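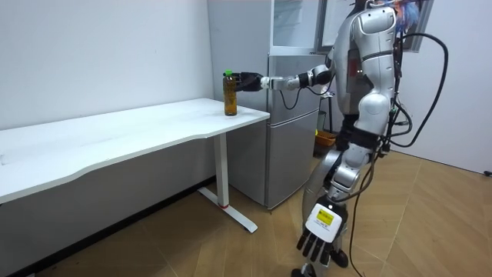
Parkby Cold Brew Tea Concentrate

I have tried a lot of tea concentrates for the office fridge, and most of them taste like the inside of a thermos. So I went into the Parkby expecting little. It comes out better than its label does.

The label promises "cafe taste in seconds." I don't know which cafe. What you get is a plain black tea, a bit sharp, with no sugar added. Mixed one part to four with cold water it is fine. Mixed the way Parkby suggests, one to six, it is weak.

Sizes and price

Parkby sells a 210 ml and a 588 ml bottle. The small one costs more per glass, and I can't see who it is for — travelers, maybe. The Marinho version, which we also stock, comes in 270 ml only and is sweeter than it admits.

Storage

Keep it cold once opened. Parkby says it lasts three weeks. I would give it two, and I'd write the date on the cap. Some settling at the bottom is normal, so shake it first.

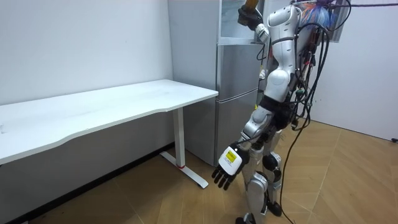 What we don't believe

The carton claims "natural focus support." It's tea. It has caffeine in it. If you want more than that, the Devex powder makes even bigger claims and tastes of chalk.

Ordering

Single bottles ship in plain cardboard. Cases go out from the Vodar warehouse and take longer, whatever the checkout page says. Opened bottles can't be returned — try one before you buy a case.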